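# Recording garment-folding demonstrations with a hand-held gripper: how consistent must the starting state be?

**Posted by Enikő Oláh, December 1, 2018**

Our group at Irkbridge is preparing a set of demonstrations for a policy that is to fold and turn everyday clothing. The operators work with hand-held grippers in ordinary homes, on beds and tables, and each episode begins with the garment in a crumpled state. To date, 167 episodes have been accepted.

Two matters remain unresolved. The first is whether the garment should be placed in a set position before each recording, or dropped at random. The second concerns sleeves. Operators differ in how they approach a cuff: one grasps the outer edge, another places a finger inside the opening. Should the instructions prescribe a single method? Guidance from groups that have completed a similar collection would be appreciated.

---

**Kornél Szekeres**

The starting state should vary. In our own collection, which closed in July with 1504 episodes, the first portion was recorded with every garment laid flat and facing the same way. The resulting policy performed acceptably from that position and poorly from any other. Later operators were told to lift the garment by any point, release it over the surface, and begin from whatever shape resulted. Episodes recorded in this manner proved considerably more useful.

It is also advisable to vary the surface. Patterned bedding should be retained in the set, provided that plain surfaces are represented as well. Operators tend to tidy the surroundings before recording, and the written instructions should state that this is not required. 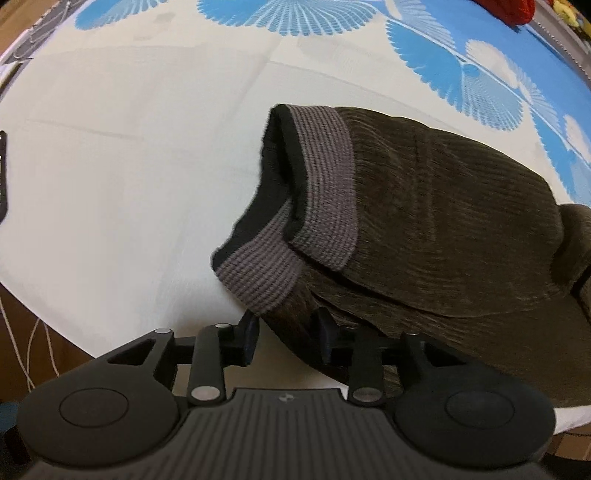 With regard to cuffs, I would prescribe one method per garment type and record it in the episode notes. Ribbed cuffs stretch and close when pulled, and a mixture of outer-edge and inside grasps gave our model two competing answers for nearly the same view. It would approach the opening, hesitate between the two, and close on nothing. After the instructions were revised to require an outer-edge grasp on all knitted cuffs, the hesitation was greatly reduced. Lined sleeves may need a separate rule – the lining can be left behind when only the outer layer is held.

---

**Fanni Hajdu**

We use the Valtik grippers and have had no difficulty with mixed grasps. Record more episodes.

---

**Edit Boros**

I agree with Kornél Szekeres on the starting state, and less fully on the grasp. Mixed methods are workable if each operator is consistent and the operator is listed with the episode. Our set had 4 operators, and we trained on each one's recordings separately before combining them.

One practical point should be added. Please ask operators to pause briefly with the fingers open before the first contact. Without this pause, the start of the grasp is difficult to label, and up to 31 episodes in our set had to be trimmed by hand.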